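Fleltinton Road Noise Study: progress report to the Gerance Fund
Tuesday, February 25, 2020
Prepared by Irfan Rana

1. Monitoring
Sound levels were logged at 4 sites along the Baloch Road corridor from November. Each logger ran for 29 days. The site nearest the creek lost two nights to a flat battery, and those hours are excluded from the averages. 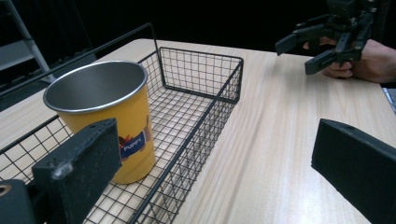
Wire mesh basket on table.

2. Resident survey
Forms went to 200 households within earshot of the road. Some 90 have come back. Faisal Mughal is coding the written comments by street and time of day. Truck braking at the Allex Street lights is the most common complaint.
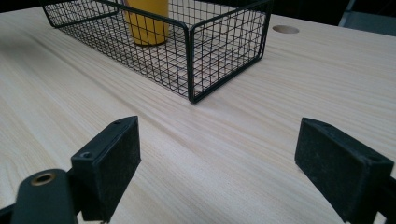 Basket and tabletop, second view.

3. Budget
Spending is within the approved amount. Logger hire ran over by one week and was covered from the travel line. We request approval to move the unspent printing money to data analysis. 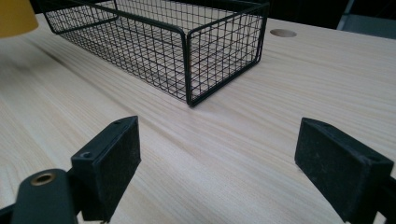 4. Next period
Repeat logging at the two northern sites. Finish comment coding. Draft noise maps to the Fund for review before they go to council. The calibration certificate for the spare logger is still outstanding.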